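The Gray Bin in My Hallway

I have a gray bin, a plain rectangular one, and for most of this year it has been the best thing I've done for my house. I know how that sounds. I've written for this magazine about built-in closets, pantry makeovers and a mudroom that cost more than my first car, and now I'm going to spend a whole page on a bin. Bear with me!

It started with the move. We left the old place in November with everything packed in whatever we could find, and I spent that first winter stepping over cartons marked MISC. (Never write MISC on a carton. You'll hate yourself.) The new house is 2,000 square feet, bigger than anything I've lived in, and I'd somehow convinced myself that more floor meant less mess. What it meant was more places to put down a screwdriver.

So I went shopping. I tried the Stenetti stacking system first, the one with the hinged fronts, and I wanted so badly to love it. It looked gorgeous for two weeks. Then one of the fronts stopped closing, I started piling things on top instead of inside, and before long I had a very expensive shelf. The Hernex drawers went better, and I still use them for batteries and tape, but anything longer than my forearm had to go in on the diagonal or stay out altogether.

And it's always the long things, isn't it? Curtain rods. Leftover trim. Wrapping paper. The odd bar or slat that came with a piece of furniture and clearly belongs somewhere, though I couldn't tell you where. Small stuff can live in a jar. Long stuff leans in a corner until somebody opens a door into it.

What finally worked was an open bin, roomy, no lid, on the floor where I could reach it. I bought one from Tse, in gray because gray was what they had, and set it down in the hallway on the carpet. Everything homeless went in. After seven days I looked at what was in there and put away whatever I could.

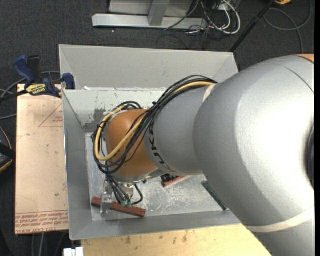 The rule I gave myself was one thing at a time. I don't tip the bin out. I used to, and I'd end up sitting in a ring of junk at eleven at night, reading an instruction booklet for a lamp we no longer own. Now I reach in, take hold of one piece, and I don't go back for the next until that one has a home or goes in the donation bag. It feels painfully slow the first couple of times. Then you notice the bottom of the bin and it gets kind of addictive.

A few things I've picked up along the way. Lay the long pieces in first, flat along the bottom, and drop the little things in wherever they fit. A piece standing on end will tip the moment you turn your back, and it'll take the flower pot with it. Go for straight sides if you can find them, too. Those bins that taper toward the bottom nest beautifully at the store and lose you a surprising amount of room at home.

Color matters more than I expected. I had my eye on a woven Gukano basket in a lovely oatmeal shade, and I still think about it, but screws went right through the weave on the one my sister has. A solid gray bin holds on to its screws, and anything reddish or brown shows up against it right away. The dark carpet underneath was the previous owners' choice, and I complained about it for months. I've stopped. It's forgiving, and the bin doesn't skate around on it the way it did on the kitchen tile.

I did get cocky in the spring and buy a second bin for upstairs. Big mistake, for me anyway! With two, I could always tell myself that a thing belonged in the other one. The upstairs bin is now in the garage holding potting soil, and it's perfectly happy there.

The hallway one got its usual going-over last night. There was a curtain bracket, a roll of felt pads, one of the dog's toys and a length of trim I've been meaning to nail up beside the back door. The trim went back in the bin. I'll get to it next week.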